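Home | Programs | Open Day | Visitor FAQ | Contact

Cornow Robotics Centre: Open Day, Visitor Questions

What will visitors see?
Staff of the Gromik program demonstrate tabletop work with paired robot arms. Each demonstration is given at a wooden-topped bench, where the arms operate close to the surface and often close to one another. Visitors may ask questions of the presenter at any time.
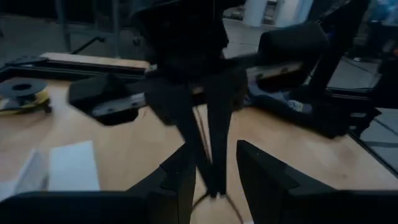
One visitor to the July open day asked whether a person is steering the arms or whether they move by themselves. Both modes are shown. The first part of each session is operated by a staff member; the second is run by the Zisier software, and the presenter announces the change.

How long is a session?
Each session runs for 400 seconds at the bench, followed by discussion. There are 5 sessions in the day. Late arrivals will be directed to the next one.

Is there a minimum age?
Children under 4 are not admitted to the Beltrán Hall. Older children must be accompanied by an adult. School groups should apply in writing.

May visitors approach the bench?
Visitors are asked to remain behind the marked line while the arms are powered. Only authorized staff may take a position at the bench.
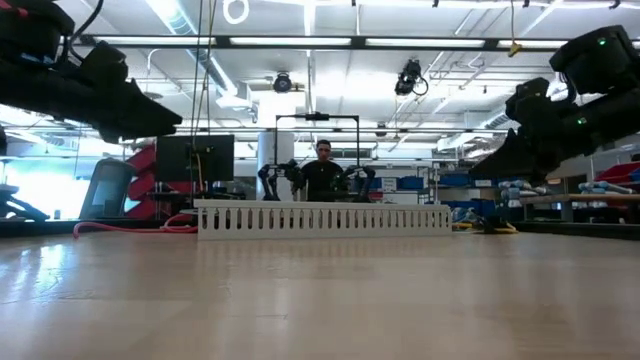 A second enquirer wrote that her father uses a wheelchair and wished to know if he would be able to follow the work from the line. The front row is reserved for visitors who are seated, and staff will arrange a place on request.

Is there a charge?
Admission is free of charge. Registration is required, as the Centre can receive some 2000 visitors over the program. Cancellations should be sent to the Visitor Office as early as possible.

Page last revised 12/22/20

Contact the Visitor Office | © Cornow Robotics Centre | Back to top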